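Gandgate Hard Wax Finish, Clear Satin

Home > Wood Care > Waxes and Finishes

I've been selling this wax for years now and it's still the one I grab for my own furniture. It's a soft paste in a flat tin, it smells faintly of orange peel, and it goes on with an old T-shirt. If you have a bare pine table, a shelf or a bench that needs something on it before the first coffee spill, start with this one!

Pine is a funny wood to finish. It drinks up oil in one spot and refuses it in the next, and plenty of stains go blotchy on it (I have a nightstand in my garage that proves it). The Gandgate wax sits closer to the surface, so the color stays pretty even. Expect the wood to warm up a shade or so, a bit like it does when you wipe it with a damp cloth. If you want it to stay as pale as possible, get the Nondura White Base and put one thin coat of that underneath. 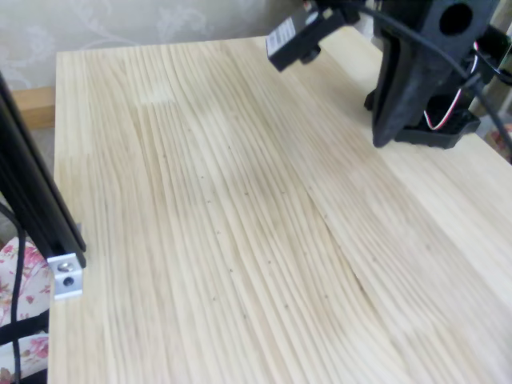 Sand to 180 grit and then stop. I used to go finer and the wax just slid around on top. Vacuum up the dust, wipe the wood down, and rub on a thin coat with the grain. Thin! Most of the emails I get about sticky tables come from folks who put it on like peanut butter. Give it 10 hours, buff it with a clean cloth, then do it all over again. I like three coats on a desk or a kitchen table and two on anything that just holds books.

You can use the table gently after a day, but the wax takes 7 days to harden all the way, so go easy on hot mugs and wet glasses until then. After that, a damp rag and a drop of dish soap will do for cleaning. Skip the spray polishes - they leave a film that the next coat won't stick to.

A customer favorite is the Onu applicator pad, sold separately. It's a nice pad and it washes out well, but the T-shirt really does work.

Details
Item number: 584
Finish: clear satin
For: bare indoor wood
Not for: decks, cutting boards, painted surfaces
Cleanup: mineral spirits

The bigger tin is out of stock until July. The small one is on the shelf and ready to ship.

You may also like
Nondura White Base
Onu Applicator Pad
Tastetti Board Oil (this is the one for cutting boards)

Page updated 28 March 2019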